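Can a robot do the whiteboard yet? How to set up the test

Short version – sort of. Wiping and writing are chores people assume are easy. They aren't. Notes below for anyone with two arms and a free afternoon. 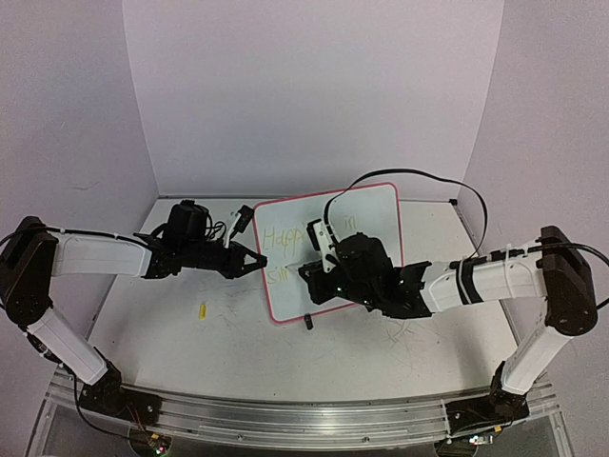 By Gadisa Mekonnen | 27/06/2019 | Filed under: Chores, Two-arm

What you need: two arms on one rail, a small whiteboard, markers, a cloth. Ours cost 1380 for the bench and fittings, arms not included. Walls on three sides if you can, plain ones. Shadows and passing people upset the cameras no end.

1. Put the board between the arms, both grippers able to reach it. Check this by hand first.
2. Write something short. Two lines is plenty. Pale ink is harder for the cameras so start with a dark one.
3. Slow speed. Slower than you think.
4. Run the wipe, then the writing. Log every go, even the daft ones.
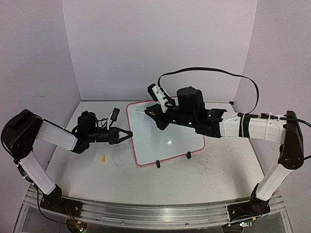

Pen grip is where most people get stuck. Too tight and the nib drags, too loose and it twists when it touches down. Get the arm to hold the marker over the board first, tip clear of the surface, and leave it there a minute before you ask for a stroke. Keep the board at a bit of an angle too, like ours, otherwise you only learn that it can do straight. Loop the wrist cable high so it dosen't sweep the table.

We did 130 runs at Fotville. Wiping, fine mostly. Writing, wobbly. Taking the cap off – still a person's job, I'd say. Givum have a different gripper on order for October so will redo step 4 then and post the numbers.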